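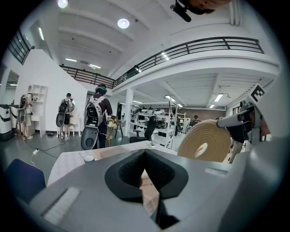
图1 白布桌面、小白杯与一卷米色胶带

营养学证据批判阅读 第四讲讲义
主题:补充剂广告里的“研究表明”
授课:Lowri Nicholas 助教:Ikhsan Lubis
2021年9月13日修订

一、这一讲要解决什么

上一讲讲了膳食指南是怎么写出来的,有同学课后来问:指南写得那么谨慎,为什么药店柜台上的小册子写得那么有把握?这一讲就从柜台上的小册子讲起。我们拿镁补充剂做例子。镁本身没有什么可疑的,它是必需矿物质,参与很多酶反应,肌肉和神经的正常功能都离不开它,严重缺乏会出问题。教科书上这一段我没有意见。

我有意见的是从这一段跳到下一段的方式。“镁参与肌肉功能”是一句话,“吃镁片能治你的腿抽筋、失眠、焦虑和偏头痛”是另一句话,中间隔着一大堆需要证明的东西。小册子通常用一个逗号就跨过去了。

二、几种常见的跳法

1. 从“缺了不行”跳到“多了更好”
身体缺某种营养素会生病,补上以后好转,这是补缺。已经够用的人再往上加,是否有好处,要另外做试验。多数营养素的剂量与效果的关系是先上升、再走平,再往后还可能往下掉。镁补多了,最常见的结果是腹泻,有些剂型本来就是当泻药用的。肾功能不好的人排不出去,问题会严重得多。小册子上很少把这两件事放在同一页。

2. 从“大家都缺”跳到“你也缺”
“多数人缺镁”这句话,追到源头一般是膳食调查,说的是摄入量低于推荐值的人占多少。摄入低于推荐值不等于缺乏。推荐摄入量在制定时就留了余量,目的是覆盖几乎所有健康人的需要。把低于推荐值的人都叫做“缺乏者”,概念上是错的,商业上很方便。
另外,血清镁只反映体内镁的很小一部分,化验正常不能完全排除储备不足。这一条是真的,但也常常被拿来反着用:既然化验查不出来,那就当你缺。请注意,一个无论化验结果如何都成立的诊断,是没有诊断价值的。

3. 从试管和动物跳到人
细胞实验里加了多少、大鼠按体重吃了多少,折算到人身上往往不是几粒胶囊能达到的。读到“实验证实”四个字,先问是谁身上的实验。

4. 从“有人好了”跳到“它管用”
腿抽筋、睡不好、头疼,都是时好时坏的毛病。人总在最难受的时候去买东西,之后多半会缓一些,吃不吃都一样。这叫向均值回归。没有对照组,就没有办法把它和药效分开。

三、案例:Skotano 小册子

以下是课堂用材料,由 Intan Lumbantobing 收集整理。Skotano 是一种含镁、维生素B6和“植物复合物”的胶囊,由 Vandenberghe 公司销售。小册子正文有三处提到研究,我们逐条看。

第一处:“603名使用者中绝大多数表示睡眠改善。”
603这个数字看着不小。翻到末页小字,才知道这是买家回访问卷,问卷随第二瓶寄出。也就是说,吃完第一瓶觉得没用、不再买的人,根本不会收到问卷。人数再多也救不了这种抽样。“绝大多数”具体是多少,全文没有写。“改善”怎么定义,也没有写。

第二处:“在 Ullwood 进行的临床研究显示显著效果。”
Joni Ahonen 去年把这份报告找来了。482人入组,随机分为两组,到这里都还可以。主要终点是入睡所需时间,两组没有差别。报告随后列了一长串次要指标,其中一项“晨起精神自评”两组有差别,小册子引用的就是这一项。没有做多重比较校正。
指标列得足够多,总会有一两项碰巧“显著”。请大家记住先看主要终点,而且最好去登记平台核对它是不是试验开始之前就定下来的。
还有一个词要小心。“显著”在统计里说的是差别不太像纯属偶然,在日常中文里说的是差别很大。广告用的是前一个意思的证据,卖的是后一个意思的印象。

第三处:“吸收率远高于普通镁。”
比较对象是氧化镁。氧化镁的溶解性差,吸收率偏低,几乎什么有机镁盐跟它比都好看。吸收得多也不代表症状好得多,这又是两件事。小册子没有给出任何吸收率之后的结果。

四、标签怎么读

瓶身正面写的是化合物重量还是元素镁重量,这一点请务必分清。正面印着大字“2,000毫克”,背面成分表里的元素镁可能只是其中一小部分,其余是与之结合的酸根。两种写法都可能合规,混着看就会得出错误的剂量。比较两种产品,只比元素镁。

“植物复合物”若不列出各成分的含量,就没有办法评价。你不知道吃了什么,也就没有办法拿它去对照任何一篇文献。说是商业机密也好,说是古方也好,结论一样:无法评价。

药物相互作用在背面,字最小。镁会影响某些抗生素、甲状腺激素和双膦酸盐的吸收,需要错开服用时间。正在服处方药的人,先问医生或药师,别问客服。

五、那么到底有没有用

总有同学不满意,觉得我只会拆台。那就说说我目前的看法,以后证据变了我会改。

便秘:含镁的渗透性泻药有效,机制清楚,这一项我没有疑问。
确诊的低镁血症:该补就补,由医生处理,同时要找原因。
偏头痛预防:有一些试验支持,质量参差,可以和医生讨论。
老年人夜间腿抽筋:试验总体看不出比安慰剂有明显好处。这恰恰是柜台上推荐得最起劲的一项。
失眠、焦虑:研究小、短、设计不一,说有用和说没用都嫌早。宣传册的语气显然不是这样。

至于吃饭,坚果、豆类、全谷物、深绿叶菜都含镁,价格也公道。我不会说吃菜能治失眠,那和小册子犯的是同一个错误。

六、课堂讨论记录(上一轮)

有同学提出,安慰剂效应也是效应,病人觉得好就行,何必较真。这个意见值得认真对待。我的回答有两层。其一,病人付的是有效成分的钱,卖的人应当说实话。其二,持续失眠、反复抽筋背后有时是别的病,靠胶囊拖上半年,耽误的是诊断。Ikhsan 当时补充说,他在药房实习时见过拿镁片对付不宁腿的,后来查出来是缺铁。单个病例证明不了什么,这一点对我们自己也适用,所以只当提醒。

也有人问,Isteseo 网站上的评分能不能参考。那个网站的评分混合了口味、物流和“效果感受”,权重不公开。查价格可以,别的不行。

七、作业

请自选一种补充剂(不要再选镁),找一份中文宣传材料,完成以下各项,交书面稿:
1. 抄录其中一句健康声称,注明出处。
2. 追到它引用的原始研究。追不到就写明追到哪一步断的,断了也算完成。
3. 写出研究对象、对照、主要终点、结果,以及资助方。
4. 用自己的话把那句声称改写到证据能支撑的程度。改写后若已无话可说,照实交上来。
两人可以合作,合作者分别署名。不接受以“综上所述需要更多研究”作为全部结论。

稿件发给 Dewanti Santoso,她负责登记和分发互评。补交截止到一月,过期不再收。

下一讲:益生菌产品的菌株编号,以及“活菌数”是在出厂时测的还是在保质期末测的。请带一个空包装来。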